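Wallowの卓上引き出し「Olgate」四段を半年あまり使ってみて

机の上の細かいものに、もう何年も悩まされてきました。切手、クリップ、付箋の残り、どこの鍵か分からなくなった鍵。空き箱に入れてはふたを開けて探し、また別の箱に移して、という暮らしをずっと続けていたのです。そんな話を友人のRima Boutrosにこぼしたら、「引き出しにすればいいのに」とあっさり言われまして、それもそうだと思って買ったのが、Wallowの「Olgate」という小さな卓上引き出しでした。

買ったのは二月、値段は送料別で1,444円。正直なところ期待は控えめだったのですが、箱から出してみると角が丸くて、白い色もやさしくて、あら、なかなかいいじゃないの、と思わず声が出てしまいました。組み立ては要らず、重さは875グラムと書いてあります。片手でひょいと持てるので、机を拭くときに動かすのも苦になりません。 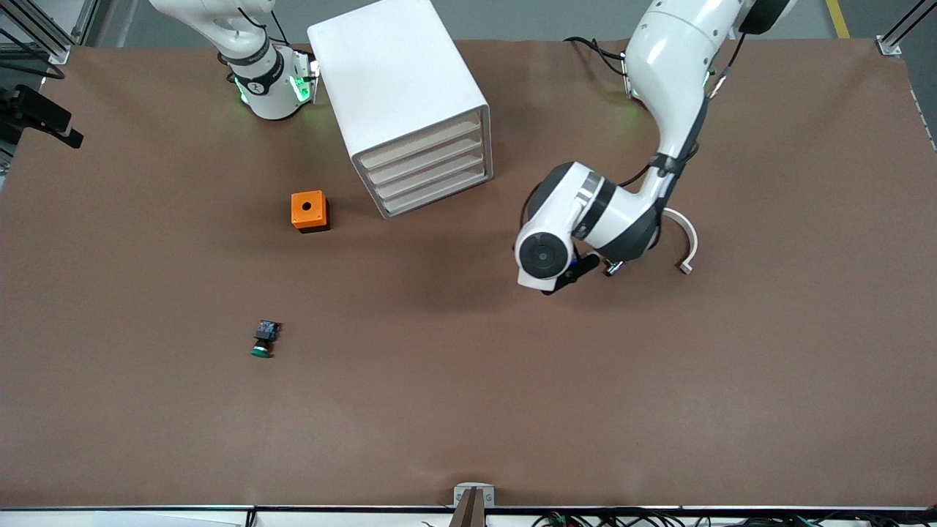

浅い引き出しには何を入れるのが向いていますか？

平たくて、重ねずに並べられるものが向いています。私は上から順に、切手とシール、クリップ類、付箋、いちばん下に電池と鍵、と決めました。浅いぶん底まで一目で見渡せるので、探しものの時間がぐっと減ります。反対に、のりの容器やテープ台のような背の高いものは入りません。

引き出しの中が淡いベージュなのも、地味ながら気に入っているところです。黒いクリップも銀色の画びょうもよく見えますし、外側の白ともけんかしません。うちの茶色い机に置いても、すっとなじんでくれました。

気になる点も書いておきますね。まず、勢いよく引くと本体ごと手前についてくることがあります。私はYazzieの滑り止めシート（251円でした）を小さく切って下に敷きました。これでずいぶん落ち着きます。それから、白なので鉛筆の粉の汚れは目立ちます。固く絞った布でさっと拭けば済む程度ですけれど、面倒に思う方もいらっしゃるでしょう。

以前使っていたPlunusarの三段のものは、一段が深くて、結局なんでも放り込んでしまい、下のほうが化石のようになっていました。私のような性分には、浅い四段のほうが合っているようです。裁縫道具用にもう一台、と考えているところで、置き場所を決めたらまた注文するつもりです。

2026年10月4日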